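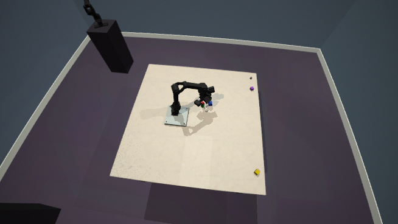

The simulated arm over the mat, with the gripper low above the close group of cubes. The purple and the yellow cube lie far away on their own.

Choosing which cube to pick first when the cubes lie close together

In the previous part of this tutorial we made the arm in Vomico move to a cube and lift it. That works well when each cube has free space on all sides. It works badly when the red, green and blue cubes are near each other, since the fingers come down from above and need a place to go. In this part we write a small ordering step that runs before the motion planner.

You need the scene from part one and the Kuhlmann planner package, version 2 or later. I use the Graletti viewer to look at the results, but any viewer that can draw lines will do.

Step 1. Read the positions

Ask the simulator for the position of every object which has the label "cube". Do not read all objects. On the mat there are also very small things, and if they enter the list the planner will try to pick them up. I lost one evening in December to this mistake.

cubes = scene.objects(label="cube")
points = [c.position for c in cubes]

Check that all five colours are in the list before you continue: red, green, blue, purple, yellow.

Step 2. Measure the free space

For every cube, find the distance to its nearest neighbour. Measure from side to side and not from centre to centre. Our cubes are 28 mm wide, so with centres you would believe that there is 28 mm more space than there is.

gap = centre_distance - 28

This simple form is correct only when the cubes are parallel to each other. If yours are turned, use the function box_distance from the planner package. It is slower, but for five cubes you will not notice.

Now write the gap next to the name of each cube and print the list. Purple and yellow must come out with a very large gap. If they do not, your positions are probably in the frame of the gripper, and you should convert them to the frame of the base.

Step 3. Sort the list

Put the cube with the largest gap first. After each pick, remove this cube and calculate the gaps again, because a neighbour may now be free. Please do not sort one time at the start and then use the same order until the end.

while cubes:
 target = max(cubes, key=free_gap)
 pick(target)
 cubes.remove(target)

Step 4. Turn the gripper

For two cubes side by side, the order alone does not help. The fingers must close on the two sides that have no neighbour. Calculate the direction of the line from the target to its nearest neighbour, and set the closing direction of the fingers at a right angle to it. With three objects in a group there can still be a collision, so test both possible angles and let the planner refuse the bad one.

Set the planner limit to 300 ms for each try. With a longer limit it finds strange paths where the elbow goes very low over the mat.

Step 5. Run it many times

One good run says little. I let the Hondwood script place the cubes at random and start again by itself, and I left it until I had 1,773 runs in the log. Save the seed of every run – without it you cannot repeat a failure and look at it in the viewer.

When you read the log, look first at the runs where the planner refused both angles. In my case most of them had a cube near the edge of the group with its neighbour at a corner. For these I added a small push before the grasp, and the code for the push is in part three.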